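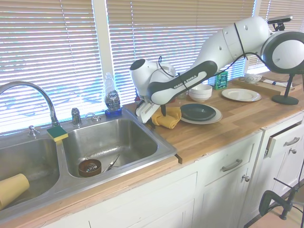 Remo Parisi's objection, put to the coordinator before the coats were off, was that a teacher training course should be judged on its feedback and that the timetable told visitors very little. He asked to see marked lesson plans. He was given two, with the trainees' names removed.

Visits > Training centers > Villow

The Villow center runs initial training for teachers of English to adults. The open day on 13 May 2018 consisted of a briefing, one observed lesson, the feedback meeting after it, and a question period.

The full-time course has 28 input sessions and six assessed lessons per trainee. Input is in the morning, teaching practice in the afternoon. The part-time version covers the same material and starts in August. The fee is 920 euros, or 1,000 with the pre-course grammar module. Assignments are returned within three working days and may be resubmitted once.

The observed lesson was a 39-minute class at lower intermediate level, taught by Leonardo Negri. The aim on the plan was the present perfect for unfinished time, set against the past simple. Context came from a short text on a woman who had moved jobs twice. Concept questions were short and answerable. Board work was legible from the back row. Controlled practice ran over, and the freer speaking task was reduced to one exchange per pair.

Feedback began with the trainee's own written comments, then those of the other trainees, then the tutor's. Sandro Marras, tutoring, spent most of his time on the instructions for the second task, which had been given after the handout was already on the desks. He referred to the plan by stage number throughout. The overrun received one line on the form. I would have given it more.

In the question period Marcelino Pacheco asked whether trainees teach more than one level. They do, with a change at the halfway point. Parisi came back to the marked plans: the comments on staging were specific, he said, but those on language analysis were mostly ticks. The coordinator agreed to raise it with the tutors.

Applicants complete a language awareness task and an interview. The task is sent by e-mail and has no time limit. Places on the part-time course are confirmed after the deposit is received.

Last updated: 13 June

Contact | © Gudutden | Back to top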